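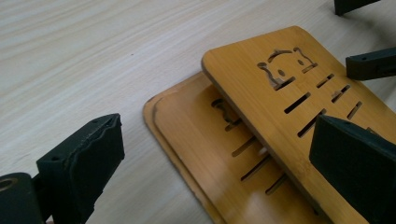
Cleaning cut-out bamboo boards comes down to the slots. The flat surfaces take care of themselves with a damp cloth, and I spend most of my time on the narrow cuts, where flour and grease settle and then go hard. On the one with the cat face, the short angled slots next to the face are the slow part. The eye holes are small and round, and a cotton swab goes straight through them. The ears have points, and the points collect dirt. I use a wooden skewer there and turn it so the tip stays in the corner.

I'm answering the question in message 1464 and a couple of others that came in after it. I have left the earlier message at the bottom for anyone who gets the digest.

On washing. I don't soak bamboo of any kind. I fill a bowl with warm water and a few drops of dish soap, dip a soft brush, shake it off, and brush along each slot from both sides. Brushing across the slots frays the edges after a while. Then I go over it with a cloth wrung out in plain water. The whole job takes a few minutes per board. If there is something sticky in a slot, I lay the wet cloth over it for 2 minutes and try again before getting out anything sharp.

Pipe cleaners work too, but the wire end scratches. Fold the end over first. The interdental brushes from the drugstore are better in the narrowest cuts, and one will last for months.

On drying. Stand them on edge. I used to lay mine flat on a towel and the underside stayed damp overnight, and one board ended up with a gray bloom along a layer line. An ordinary dish rack is fine as long as air can get to both faces. Keep them away from the radiator. In December I put one too near ours and it cupped enough to rock on the counter. It came most of the way back after a week under some cookbooks.

On rough edges. I had one from the Onari outlet with fuzz in nearly every slot. I folded a strip of 200 grit paper in half, slid it into the slot and drew it back and forth a few times, then wiped out the dust with a dry brush. Don't force the paper around the curved cuts. For those I wrap it around a toothpick. Sand dry, before any oil goes on.

On oil. Food-grade mineral oil, a thin coat, wiped off after 90 minutes. The slots will hold oil if you pour it on, and it will weep out onto the shelf for days. Put the oil on the cloth. I do the insides of the cuts with a cotton swab that is barely wet. I would skip olive oil and other cooking oils, as they go tacky in there and catch more dust.

On storage. I keep a sheet of kitchen paper between boards when they are stacked flat. Without it the raised edges rub the face of the one above, and any crumb left in between makes a mark. Somebody asked about hanging them by one of the cut-outs. I have done it with a wide, smooth hook. A thin nail dents the bamboo, and on a narrow bridge between two slots I wouldn't risk it at all.

I can't help with the question about the Perden laser cutter settings. My boards all came ready cut. The brown on the inside of a laser cut slot does rub off on a white cloth for the first few washes, in my experience, and then stops. The person who asked about replacing a cracked board might try the Strachan market, where the kitchen stall had a box of odd ones under the table last time I went.

If anyone has a good way to get candle wax out of slots this narrow, I would like to read it. I have tried the freezer and it only got the big pieces.

Earlier message follows.

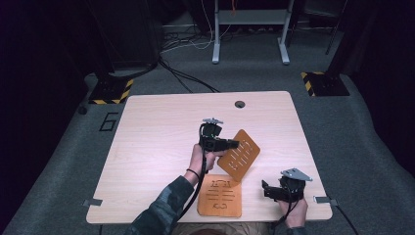 Ninus wrote on 24th September:

> Hello all. I have several bamboo boards with patterns cut through
> them, and I'm having trouble keeping the cuts clean. The
> dishwasher is out, I know that much. I tried a toothbrush and the
> bristles are too thick for the narrow slots.
>
> Also, the edges inside the slots feel hairy on one of them, and
> bits of dishcloth keep catching. Is it safe to sand in there, or
> will I make the openings uneven?
>
> Last thing. Do you oil the inside of the cuts or only the top and
> bottom? I oiled one last month and it left a greasy outline of the
> pattern on the shelf paper.
>
> Replies to the list are fine, I read the digest in the evening.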